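The Gillden Letter
Home and making news for our readers
January 30, 2019

Getting things up off the table

We asked you in the last letter what you most wanted to sort out at home this winter, and I had rather expected the loft to come top, or the cupboard under the stairs, which is what I would have said myself. Instead, letter after letter came back with the same word in it, and the word was table. The kitchen table that is also the sewing table. The desk in the back bedroom with the post on it. The bench in the garage where you can't put down a cup of tea without moving a tin of screws first. So this month's long piece is about tables, and about how to get things off them and still be able to lay your hand on everything.

I should say before I go any further that I'm not a tidy person by nature. My own table is 1354 mm wide (I measured it for this piece, having guessed a good deal more) and for years I worked on whatever part of it I could see. Usually that was a patch the size of a tea tray near the front edge, with everything else pushed back in a sort of drift against the wall. I once found a pair of scissors in the drift that I had already replaced twice.

What changed things for me was a basket. I'd bought a plain wire one from Vatholm, meaning to put onions in it, and it turned out to be too shallow for onions and sat in the hall through most of July. Then one evening, in a temper with the table, I hung it on two hooks from the rail over my desk and tipped into it all the small things that had been living next to the lamp. Tape, glue, the little jar of pins, a torch. It took five minutes and I had a third of the table back. I've been a great bore on the subject of wire baskets ever since, as my family will tell you.

Why wire, and why hanging

You can use all sorts of things, of course. Several of you swear by old biscuit tins, and one reader wrote very fondly of a set of loaf tins screwed to a plank. I like wire because you can see through it. With a tin or a solid box you have to remember what you put in, and with wire you only have to look up. Dust falls through it as well, or most of it does, and if something spills you can take the whole basket to the sink and run the tap over it.

The hanging part is really about reach. A shelf high on the wall is lovely for things you want twice a year. For the things you want every ten minutes, it needs to be somewhere your arm goes anyway without your getting up. Sit down at your table, put your arm out in front of you and lift it to just above your eyes. That is where the front basket wants to be. Then put your arm out to the side, on whichever side you pick things up with, and a second basket can go there, a bit lower. If you have to lean, bring it closer. I had mine too far to the right for months and only noticed when my shoulder complained.

Don't hang anything heavy. I would say a basket should weigh no more full than a bag of sugar, unless you have a proper fixing and know what's in the wall behind it. Readers in older houses, please do check before you drill!

One basket or lots of little ones?

We had some lively disagreement about this. The people at Alance, who keep the small hardware shop that so many of you have written in about, are firmly for long baskets with divisions in them. Their view is that if you give people one big open basket they'll fill it like a handbag, and they are quite right, I have done it. A divided one makes you choose. Tall things here, soft things there, and the last section for whatever is left, which you then sort through when it gets too full to close your hand around anything.

On the other side, our readers who sew tend to like several small baskets, one for each job, so that they can lift one down and carry it to the sofa. I can see the sense in that too. My own feeling, for what it's worth, is that the divided basket suits a table where one person always sits in the same chair, and the little ones suit a house where the work travels about.

Very small things are a problem all of their own. Beads, caps, needles, spare buttons, those tiny washers that come free with a tap. Put them loose in a wire basket and you'll be picking them up off the floor. Put them in a holder of some kind first – a rack with slots, a row of glass tubes, even an egg box – and put that in the basket. A strip of white label along the front helps enormously, and you needn't write anything clever on it.

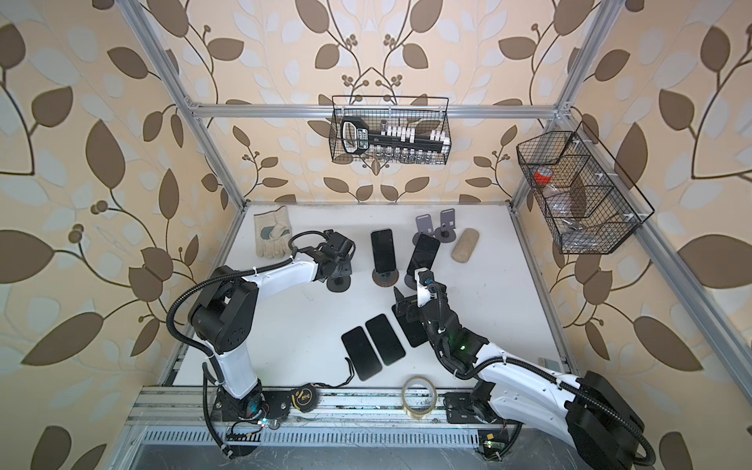

Photo: Gillden

Both sorts of basket are at work over this white tabletop, and I have been looking at it with some envy all week. The rectangular one hangs from the bar across the back and has a holder in it with a row of small white caps or bits, and small clear glass vials with metal tops below those. The long one is fixed to the post on the right and has three compartments, with a little red-and-white roll or jar sitting in the top one and clear plastic bits and pieces further down. The wire is black in both cases, and I think it looks well against all those leaves.

And the leaves! I do want to say a word about the wallpaper, because a good many of you have told us that a working corner should be painted white and left at that. I used to think so too. But I find that big brown and pale blue-grey leaves on a peach ground, with berries dotted about on the stems, make me want to sit down there in a way that a plain wall never has. The old worry was that a busy pattern would make a busy table look worse, and I suppose it might if the tabletop were patterned as well. With a plain white top you can still find your things. If you are nervous, paper just the bit of wall behind the table and live with it for a season. The people at Kamath will cut you a sample long enough to pin up properly, and I'd ask for that before ordering, as a pattern with leaves this size looks quite different in a piece you can hold in one hand.

Gloves are another thing people write to us about, and my advice is to give them a fixed spot. Far left at the back, like the beige pair with the grey-green palms in our photo, is as good a place as any. Mine used to be under whatever I was working on, and I would put my hands to a rough bit of wood without them sooner than go looking.

Then there are phone stands. I was slow to come round to these, and now I've two. If you follow a pattern or a recipe on your phone, or like to have somebody talking to you on it while you work, a stand with a good tall back and a lip at the bottom keeps it upright and out of the glue. A round base is steadier than you'd think. Put it towards the back of the table, where you can see it and your elbow can't get at it.

A few things from your letters

Several readers asked how to stop a hanging basket from swinging. Two hooks at each end will do it, or a loop of garden wire round the bottom edge, fastened to the post. Felt pads behind are kind to your wallpaper.

To the reader who asked what to do about a table that has to be cleared for supper every night: I'd go for two baskets with handles and a hook in the hall, and a tray for the job in hand. You can lift the lot in one go and nothing need be finished first.

To the reader with the cat, I'm sorry, I have no answer. Ours sleeps in the Vatholm basket if I take it down to wash it.

The winter table swap

We'll be holding the swap again in the back room at Gillden, so do look through what you have at home. Baskets, hooks, jars with lids, drawer dividers, offcuts of wallpaper long enough to line a shelf, and any phone stands you aren't using are all welcome. Please wash jars before you bring them, and take old labels off if they'll come. Last time 1286 bits and bobs found a new home, and a very nice set of brass hooks went to somebody who had been looking for just that sort.

If you have sorted out a table of your own this winter, do write and tell us how you went about it, and what you did with all the things you couldn't bring yourself to throw away. We'll print as many letters as we have room for in the next issue, along with the piece on mending cane chairs that was held over from this one.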